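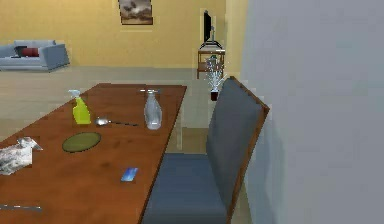

Archivo fotográfico de Lomarby: cambios en la digitalización de negativos

Desde abril el fondo Wallar se digitaliza con un procedimiento distinto al que se describió en el boletín anterior. El fondo reúne negativos de estudio en 35 mm y 6 × 6, en su mayor parte retratos de carné, comuniones y reportajes de boda, y llegó en 40 cajas sin inventario previo. La numeración original del estudio se conserva como campo secundario; la signatura principal pasa a ser la del archivo.

El escáner plano queda reservado para hojas de contactos y copias en papel. Los negativos se reproducen con cámara sobre mesa de luz, objetivo macro y columna vertical. La alineación se comprueba con espejo al comienzo de cada sesión y cada vez que se cambia de formato. El diafragma se mantiene fijo en f/8 y la exposición se ajusta con el tiempo de obturación, nunca con la sensibilidad.
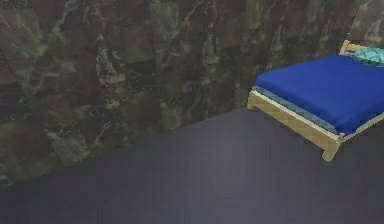 Los archivos maestros se guardan en TIFF de 16 bits, sin enfoque ni recorte, con el borde de la película visible. De cada maestro se deriva una copia JPEG para consulta. La inversión a positivo se hace sobre la copia derivada – el maestro permanece en negativo – y los parámetros se anotan en la ficha del rollo.

La primera tanda comprende 1.000 fotogramas. Eusebio Huanca, responsable técnico del proyecto, revisó la serie completa y devolvió 18 por falta de planeidad, todos ellos de película de 35 mm con curvatura longitudinal. Se repetirán con el portanegativos Vorkell de cristal antirreflejo, que hasta ahora se usaba solo en formato medio. Conviene recordar que el cristal añade dos superficies que limpiar y que el soplador se pasa antes de cerrar el marco, no después.

En color la situación es menos favorable. Varias tiras presentan dominante magenta y pérdida de densidad en la capa cian. No se corrigen en el maestro. Para la copia de consulta se aplica un perfil por emulsión y, cuando la emulsión no puede identificarse por las marcas del borde, se deja el campo en blanco y se usa el perfil genérico.
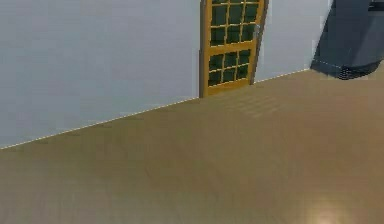

Consulta y reproducciones

Las copias de consulta de la primera tanda pueden verse en la sala, de 10:00 a 13:30, con solicitud previa. La búsqueda admite número de rollo, apellido del cliente y tipo de encargo. Los apellidos se han transcrito tal como figuran en los sobres, con sus erratas; las correcciones van en un campo aparte.

Cada solicitud de reproducción admite un máximo de 5 fotogramas. Los retratos de estudio con persona identificable requieren autorización del retratado o de sus herederos. El formulario Ní Mhurchú, heredado del catálogo anterior, deja de ser válido para este fondo – las solicitudes ya presentadas con él se tramitarán sin necesidad de repetirlas.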